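Gostcombe Customer Care
Caring for Your Jewelry at Home

Gostcombe recommends that every piece of fine or fashion jewelry be cleaned and inspected on a regular basis. The guidance below applies to rings, chains, earrings and bracelets worn daily or kept for special occasions. It does not replace the care card supplied with your purchase.

Before You Begin
Close the sink drain, or work over a bowl placed on a folded towel. Remove hand cream and wash your hands. Check each stone by holding the piece near your ear and tapping it lightly. A rattle indicates a loose setting, and the piece should be set aside for repair.

Gold and Platinum
Add two drops of mild dish soap to 200 ml of lukewarm water. Soak the piece for ten minutes, then brush behind the stones with a soft baby toothbrush. Rinse in a second bowl and pat dry with a lint-free cloth. Do not use toothpaste or baking soda, as both may scratch the surface.

Sterling Silver
Light tarnish may be removed with a treated polishing cloth. Work in straight lines along the metal — circular rubbing tends to leave visible marks. Pieces from the Bivis line have a darkened finish in the recesses, and dips or liquid cleaners should not be used on them.

Pearls, Opals and Turquoise
Wipe with a damp cloth after each wearing. These materials should not be soaked, steamed or placed in an ultrasonic cleaner. Pearl strands should be laid flat to dry overnight and restrung when gaps appear between the knots.

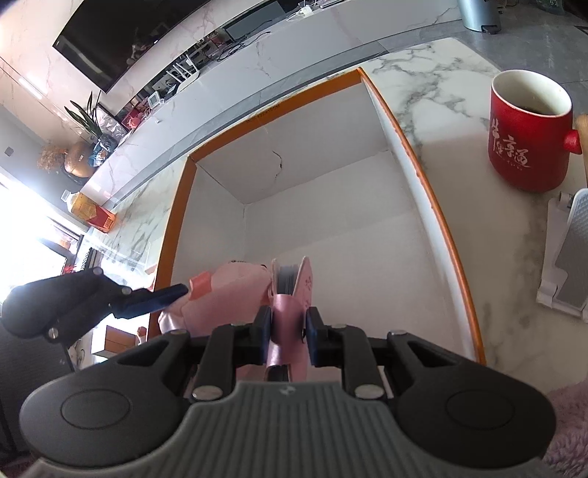 Storage
Keep each piece in its own pouch or compartment. Fasten chains before putting them away to prevent tangling. Anti-tarnish strips may be placed in the drawer and should be replaced according to the maker's instructions. Bathrooms are not suitable for storage.

Plated Pieces
Plating wears with friction. Apply perfume and hairspray before putting on plated jewelry, and remove it before swimming or exercise. Items in the Clutard collection may be replated at our workshop for $59 per piece.

Insurance and Records
Customers are advised to keep receipts and appraisals in a separate location. Any single item valued at $3,000 or more should be appraised again every few years — many home policies require it to be listed by name.

Questions regarding repairs may be addressed to Magnus Cruickshank, Workshop Manager, at our Dhillon counter.

Page last reviewed 9 September 2021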